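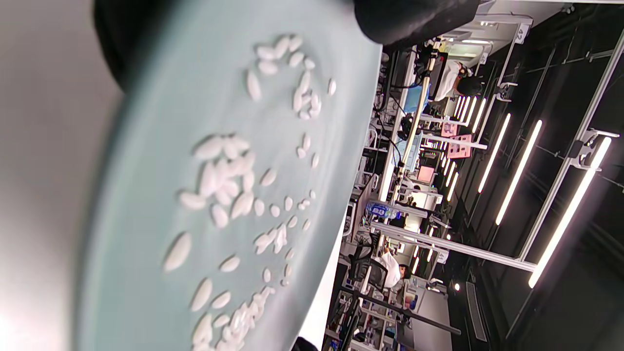 4 min read

2025-11-11

Shaker day again. The Iltska is still too loud at the front of the stroke and I'm getting tired of pretending it's the shell. Taha Zaki came in before lunch, picked up the one I'd left on the bench, gave it a lazy samba pattern and said it sounded like someone dropping gravel down a stairwell. Fair!

Where we'd got to in April, for anyone flipping back: turned maple shell, thin ends, glued with the Dikside hide glue, filled with steel shot. Nice and bright in the room, awful on a microphone. Lahlou took a pair into the studio and the engineer ended up rolling off nearly everything above the snare. So the shot is out and I'm back to dry goods, like every kid with a yogurt pot.

Things I want to get down before I forget them.

Long grain rice in the maple shell is lovely when you play it soft and goes papery when you dig in. It also has that little delay I'm always fighting, where the whole load slides, thinks about it, and lands. With a steeper taper inside (I re-bored one of the old blanks on the lathe, walls up to 2 mm thicker at the waist) the slide gets shorter and the hit tightens up. Taha thinks it now speaks too early. I think he's used to late ones. We argued about it over the extractor fan and got nowhere, so I'm writing both opinions down.

Beans alone are hopeless in anything this small. Clonk, clonk. But a few of them in with rice give you a low knock under the hiss, and that's the sound Lahlou was humming at me over the phone, I'm nearly sure of it. The trouble is that the beans ride on top when you play sideways and dig down when you play upright, so it's really two instruments depending on who's holding it. Could be a feature. Could be a lot of returned shakers. 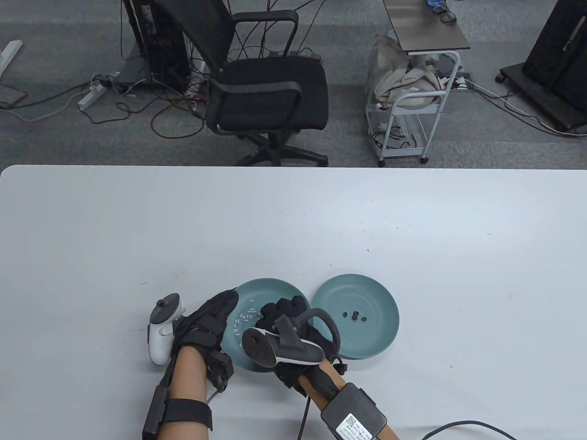 Small white grains on the left plate, four dark beans on the right.

Shell notes. The Galia ash blanks came in and they're drier than the last lot, rang well when I tapped them, one has a check running from the end that I didn't spot until I'd already chucked it up. Saved it by cutting it short. Short ash shell + rice = surprisingly good, very dry, quick stop, hardly any tail. I'd play that one on a quiet record. It's a bit of an ugly duckling with the off-center grain but I'm going to oil it anyway and see.

The end caps are still bugging me. I cut two out of the birch and one out of scrap cedar, and the cedar one took the edge off the attack more than any filling change did all day. So maybe I've been messing with the wrong variable since spring (wouldn't be the first time). Cedar dents if you look at it, though, and players bang these on their knees, so I need to try a cedar disc set inside a harder ring. Taha has a hole saw that's nearly the right size and has promised to bring it in.

Glue: the Dikside pot wants cleaning, there's a skin on it and I got lumps on the last cap. Please don't top it up over the old stuff, whoever keeps doing that (it may be me).

Recorded everything on the little stereo pair, same distance, same tired wrist. The takes are 14 seconds each, straight eighths, then soft, then a roll. Files are in the shaker folder under today. The ones marked "short ash" are worth hearing on headphones, and skip the second birch take because I sneezed.

Level-wise the rice-and-bean mix sat quieter than the steel shot, as you'd expect, and the overall tone was much easier to leave alone in a rough mix. I put it against one of Lahlou's old guitar tracks with no EQ and it just sat there behaving itself.

To do:
- cedar disc in a hard ring, once the hole saw turns up
- same short ash shell with a touch less filling
- bake a batch of rice low and slow before it goes in a sealed shell, I don't want weevils in somebody's gig bag
- ask Galia whether they have any more of that dry ash
- ring Lahlou back, and play it down the phone this time instead of describing it

Lathe belt is squeaking again. Left it slack overnight.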